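Search this site
Thread reader
5 min read

Yasaman Ansari
09/04/2023

ok so I said I'd write something about my grandfather's obituary and the whole veterans post thing. doing it now on the train, excuse typos

Esmaeil Ranjbar. my mom's dad. he was 91. Army, Korea, signal company. came home, fixed radios, then TVs, then anything with a plug on it

the funeral home gave us a form. one page. Name, born, died, survived by. then a box that says "military service" with two lines. two lines!!

my uncle wrote "served in the Army" and wanted to send it like that. my mom said no. so it landed on me, the one with the laptop

first problem: we had nothing. no discharge papers. he kept every receipt from the hardware store back to the seventies and not one thing from the service

if you're in the same spot – the paper you want is the DD 214. next of kin can request it. you want full name, dates as best you know, service number if there is one. sign it. an unsigned one will just sit there

second problem: the family stories. one cousin had him stringing wire up a hill under fire. another cousin had the same hill but he was driving a truck. my aunt says he was in a warehouse and cold the entire time

I put none of it in the notice. felt mean doing that. but once it's printed it's the record, and the great grandkids are going to look it up

what went in: Army, Korea, signal company, corporal. the ribbon we could find. done

the ribbon was in a tackle box btw. under the spinners. in a sandwich bag

then my aunt goes "you left out the bowling." she was right. league bowler 5 decades nearly. high series on a plaque in the hall at the lanes. so bowling went in, and it got more words than the war did

also went in: Hosseinzadeh Radio & Television, his shop, the one on the corner across from the bakery. and that he never charged the nuns

what did not go in: the feud with the Felden paper about the parade route. some of you remember. it was a long letter. it was several long letters

so about the paper. Felden still runs the notices but you pay by the line now. ours came to 139 dollars and that was with the photo small. the long version is on the funeral home page, free, so put your details there and keep the print one short

spelling. check the spelling. then get somebody outside the family to check it. we had Ranjbar right and got the CEMETERY wrong. they fixed it online, the print one is just like that forever 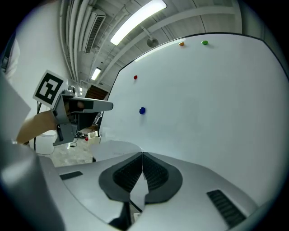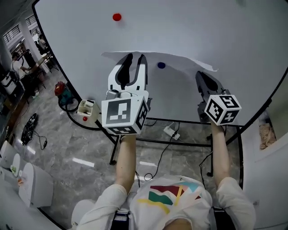

ok the post. Rurnia post. he was a member there over forty years and adjutant for two terms. they still have his coffee mug on the hook

called them to ask for an honor guard, figured they'd have a sign up sheet or something. no. it's one man and a phone. he calls down a list until he gets enough people who can stand for an hour

what I learned, in no order

the flag folding detail is a seperate thing from the post. the funeral director requests it from the branch. ask early, ask him to confirm, ask again

the post can do the rifle volley if they have people. ours had 5 that day. one of them is 88 and would not hear a word about a chair

live bugle is hard to get. if you want live, say so at the very start. we got a kid from the high school band, junior, third chair trumpet. cracked one note. my mother wept at the cracked note specifically. gave him a card with gas money, he tried to give it back

the cemetery marker is its own form. a different form from the discharge one and from the flag one. you pick the wording, and the extra line at the bottom is short, so count your letters. we wanted "FIXED EVERYTHING" and my uncle wanted "BELOVED FATHER" and there was a week of that

it's going to say both. they fit. I counted like four times

thank you cards: keep a notebook by the door when people bring food. write down the dish. we did not and now there are 2 blue casseroles on my counter with no name on them. if one is yours please come get it

lunch after was at Dredance, the hall by the river, used to be the skating place. they were good to us. ham, the potatoes, the green jello he claimed to hate and always took seconds of

his league guys came in their shirts. all of them. sat at the one table and didn't say much and then didn't leave till they were stacking chairs

somebody asked in my messages if you should write your own. idk. maybe just the facts part? dates, unit, middle name, where the papers are. tape it inside a cupboard. leave the adjectives to your kids

my mom has started hers. she's on page four. it's mostly about a dog

also a few people asked about donations – the post has a fund for the roof. put Ranjbar on the memo line if you want, or don't, the roof leaks either way

last thing. if you bowled with him or he fixed your set, write it down and send it to me. even two sentences. I'm putting them in a binder for the grandkids. handwriting is great, bad handwriting is fine

already have one from a lady who says he drove out on Christmas Eve to fix her TV and stayed for the whole movie to make sure it held

ok my stop. will answer replies tonight, or tomorow

More from this author
Requesting old service records, what I sent and when
Felden parade route, a short history (it's long)
Whose casserole dish is this
April pancake breakfast at the Rurnia post
League night photos, who can name the back row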